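Two weeks with the Ornlow gripper kit

1/10/18

I bought the Ornlow kit in September, after my old Padow fingers cracked at the base. The kit is $300 and comes with a pair of tapered fingers, a wrist camera, the mount and a bag of screws. Shipping was another $53. Padow wants $999 for theirs, so I was ready to put up with a few faults.

Setup took me one evening. The manual skips the part about tightening the mount before you calibrate, and I had to do it twice.

I wanted it for laundry, mainly sports clothes. Shiny fabric slides around and most grippers I've tried pinch it badly. 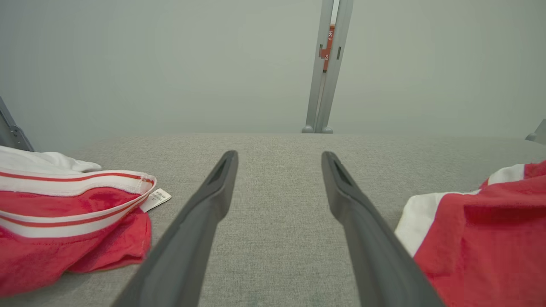 Wrist camera view, fingers open, red and white kit on both sides.

The camera is better than I expected. Thin trim shows up fine, but the print on a care label is too small to read, so don't plan on sorting by washing instructions.

I ran 76 picks over two weekends with the Listeo software, all on the same gray fabric. Waistbands and thick collars were easy. Single layers were hit or miss - the tips need to come in low, and the default approach is too steep. You can change the angle in the settings file. Jerseys with big printed numbers gave me more trouble than plain ones, and I still haven't worked out a good grip point for them.

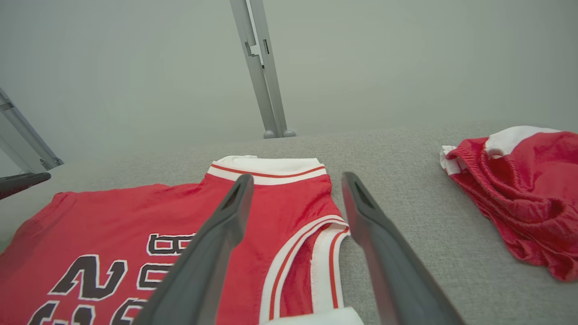 What I'd change

A longer camera cable, first of all. Softer pads for the tips would help too. Bratu sells some that are meant to fit, and I have a set on order.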